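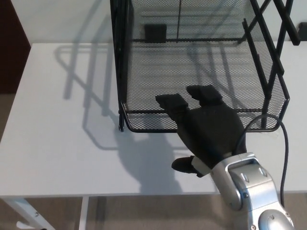 Cleaning a Black Wire Mesh Basket

I put this job off for ages, and then one rainy Sunday I finally did all my mesh baskets in one go and felt so pleased with myself that I thought I'd write it up. Mesh is lovely for storage (you can see what you've got!) but it does collect a grey fuzz in every little diamond, and a wipe with a cloth mostly pushes the fuzz from one hole to the next.

What you'll need

A soft paintbrush or an old toothbrush
A vacuum with the brush head on
Dish soap and a bowl of warm water
Two old towels

Step 1. Empty it completely. Yes, even the little thing that's been sitting at the back since December. If you leave it in you'll only end up working around it, and that's where the dust is thickest.

Step 2. Brush it dry first. Hold the basket over a towel and brush the floor and the walls from the outside in, then turn it over and do the underside. Go gently along the rods at the edges, where the mesh tucks in and the fluff likes to hang on.

Step 3. Vacuum on the lowest setting, inside and out. Don't press hard, as fine mesh dents more easily than you'd think and the dents are a nuisance to push back.

Step 4. Wash. Dip the toothbrush in the soapy water, shake it off well and scrub in small circles. A kitchen basket with a bit of grease on it may want a second go. My friend Océane swears by bicarb paste, but I found it dried white in the holes and I was picking it out for days, so I've gone back to plain soap.

Step 5. Rinse with a damp cloth and stand the basket on the dry towel straight away. Pat the corners and around the feet, where water sits. Then leave it overnight, somewhere airy, before you fill it again.

If you spot any rust, rub it lightly with fine steel wool and dab on a little black metal paint in the same colour and sheen.

I do mine every 4 months now, and a quick brush is usually enough in between.

Mitra Jalali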